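The Fardale Cell

Part One

The ticket said the left arm had lost its nerve. That was how the customer in Skevbridge put it, and Emiliano Bravo read it twice before he closed the van door.

"It's a zero offset," said Florian Eder, who had sold them the thing. "You go into the model, you fix the number, you come home. The simulator tells you everything."

Emiliano had been told that by salesmen before. In his experience the simulator told you what somebody had typed into it. Still, Argate paid by the call, so he sat down in the back office, plugged in his laptop and loaded the Fardale cell.

The whole room came up in gray and blue, as clean as no room had ever been. He sent the left arm to the far corner, where the complaint said it faltered. 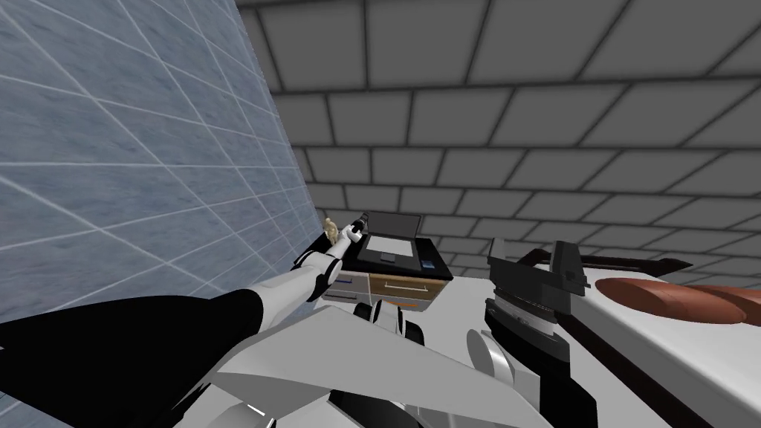 He ran the reach 3 times and wrote down the wrist angle each time on the back of the work order. Same angle, same angle, same angle. A fault that repeated itself that well was either in the numbers or wasn't a fault.

"See?" said Florian. "Beautiful."

"When did they last calibrate it?"

"It calibrates itself."

Emiliano scrolled through the log. The machine had calibrated itself in November, at two in the morning, and had been pleased with the result. It had 2,148 hours on the wrist joint. The manual, written by Imhof and translated by someone in a hurry, wanted the joint checked at 2,000. There was a box for a signature. The box was blank.

"That's a paperwork matter," Florian said.

"It's a bearing matter."

He switched to the wrist view and opened the fingers all the way. If the zero was out, the two sides would stop at different distances from the middle. He checked the readout against the sheet, closed them, opened them again.
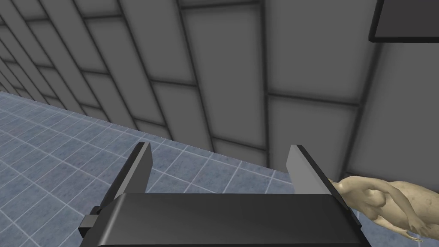
The readout said zero. He had no great faith in the readout. A joint could be worn to gravel and the encoder would go on reporting good news from its own side of the gear.

"So we're done," said Florian. He already had his coat on.

"We're done with the easy half. Where's the real one?"

"Down the hall. But they're using it."

"They wrote to say it doesn't work."

"It works most of the time."

Emiliano wrote that down too. He asked for 15 minutes with the power off and a person to stand at the switch. Florian said he would have to call someone, and went out to the corridor, where he could be heard explaining that the technician was very thorough.

While he waited, Emiliano turned the wrist a little at a time and watched the numbers for a jump. He got to the fourth step before he admitted there wasn't going to be one. The model had no dirt in it, and no grease that had gone stiff over a cold weekend. It would hold its pose until the laptop battery died, and it would never make the small ticking sound he expected to hear down the hall.

He saved the file anyway, under the date, 19 January 2022, and put a flashlight and the 4 millimeter key in his shirt pocket.

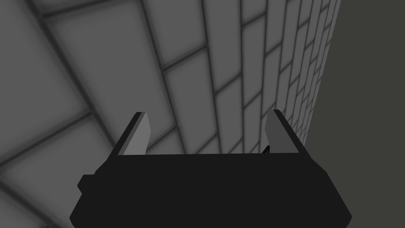 Part Two

It ticked.

Florian said he couldn't hear anything. Emiliano had him put his palm flat on the wrist cover while he rocked the joint by hand, and after a while Florian took the palm away and looked at it.

"Could that be the floor?" he said.

"Could be," said Emiliano, and started on the first screw.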